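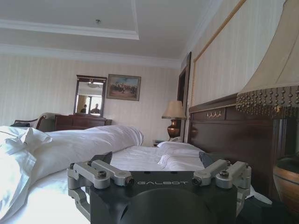
Filed under: Housekeeping Tips / Bedrooms / Big Purchases

If you're thinking about buying or leasing a robot to help with beds and bedroom tidying, start with the room and leave the catalog for later! I love this stuff, I could read spec sheets all night, but the best money decisions I've made came from walking around a bedroom with a tape measure and a pencil.

Measure the bed with everything on it. The mattress size on the label tells you very little once there's a big duvet bunched in the middle and pillows up against the headboard. What you want is the reach from where the robot will stand to the farthest thing you'd like picked up. At the Brarthorpe guesthouse, where I help Puspita Ngau plan her equipment, that came out at 64 inches, and two of the machines on our list dropped off right there.

Then measure the floor. Benches at the foot of the bed, armchairs, nightstands, a lamp with a wide shade — they all take up room that an elbow might want. Write down the narrowest gap, then write down the doorway too.

Make a list of the fabrics you handle most, and take real ones along to any demonstration. Sheets, a duvet cover, a T-shirt, a pillowcase. Thin cloth lying on more cloth is a great test for a gripper, so ask to see it done a few times over, with the item dropped any old way. 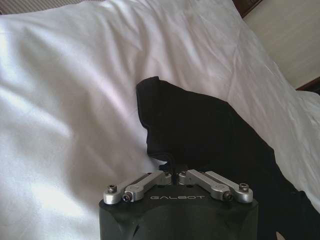 A gripper at the edge of some black fabric on a white sheet.

Ask about finger pads before you ask about anything clever. They're a wear part, like vacuum belts, and you want to know what a spare pair costs and how fast it arrives. Drindis quoted us $100 a pair and Rizzi wouldn't give a price without a service plan, so that went straight into the notes in red pencil.

One arm or two? This is where the budget really jumps, and I'm a big fan of two for bed work. Think about how you straighten a duvet yourself: you hold one corner and pull the other. One arm may do fine if all you want is clothes lifted off the bed and into a hamper, and it'll leave you money for extras.
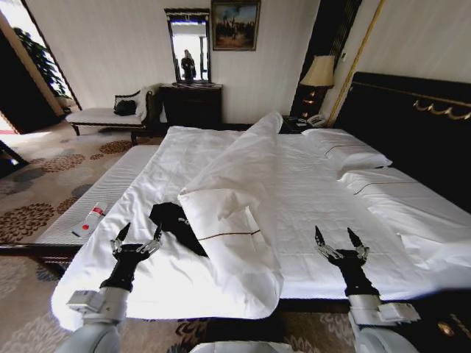 So write the jobs down in two columns, the ones that need two hands and the ones that don't, and see which is longer. Ours was lopsided in a way I hadn't expected (so many corners!), and that settled the question in an afternoon.

Lease first if you can. Dredia offered a trial of 7 weeks, long enough to get through a full linen rotation and a couple of busy check-out mornings. Put the delivery charge, the setup visit and the pickup charge in the same column as the lease, or you'll be comparing the wrong totals. With everything in, our trial came to $3,947.
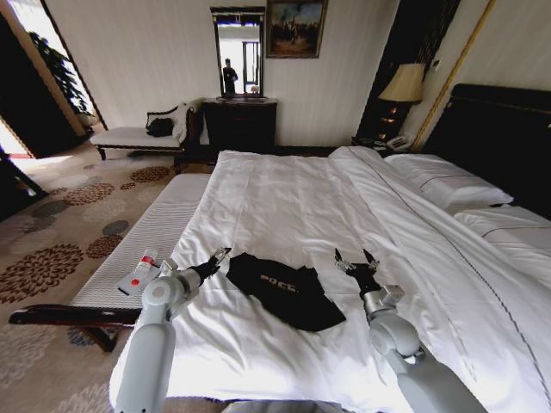 3 min read

Budget for your own time as well. Someone has to clear the small things first — bottles, boxes, bags, whatever guests leave on the bench or the chaise — and someone has to stay nearby while the arms are moving. We put that down as paid hours for the whole trial.

A few more for the notebook:

Check where the charger will live, and whether that outlet is already running a lamp.

Try it on your own carpet. A showroom floor is usually hard and smooth, and yours may not be.

Get the price of training a second person in writing.

Keep a page for jobs you'd never thought of. Mine is up to both sides of the sheet and I'm taking it along in November, when we sit down with the Dredia people to choose the dates.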